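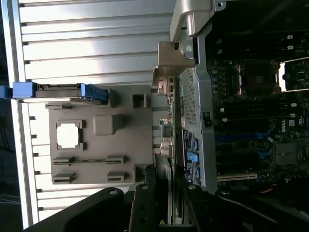
Open day at Sendell today and I have so much to say, so – a thread. (Sunday, and I still got up at 6. No regrets!)

**1/** Sendell takes in old office computers and is teaching robots to help pull them apart for reuse. The building is out past the Plorkthorpe bus depot. I walked by the door twice before I saw the sign.

**2/** They had one bench running demos all morning and you could stand close enough to see the screws. Desktop towers with the side off, a Dell board in one of them, blue latches, blue slots, the works. I used to fix machines like that in my first job and I got weirdly emotional.

**3/** Pui-shan Lui ran our tour. She's been on the project since June and answered every single question, including a kid's question about whether the robot gets bored. (Her answer: "It has never complained to me.")

**4/** My question was why latches are hard. She said a person feels the click and stops pushing, and the arm has to learn that from a lot of tries. They log each one. The count on the whiteboard was 2083 and someone changed it while we were standing there!!

**5/** The wrist camera feed was up on a big monitor and I could have watched it all day. You see the fingers from the robot's side, right down in among the metal and plastic. Totally different from watching over the railing.

**6/** Also loved the Menon table, where you got a dead hard drive and a screwdriver and just went for it. I had mine open in 7 minutes. The girl next to me was faster and she let me know it.

**7/** Things I wrote on my hand so I wouldn't forget: the planning software is called Pranance, they want to get through 2000 towers next year, and memory sticks get tested before they go back out. I asked, they take donations from regular people too.

**8/** Coffee was fine, samosas were excellent, parking was a mess – take the bus.

**9/** They're doing another one in the spring, date not set yet. I'm bringing my dad, who has a garage full of beige computers he won't let anyone touch. Will post when sign-ups open.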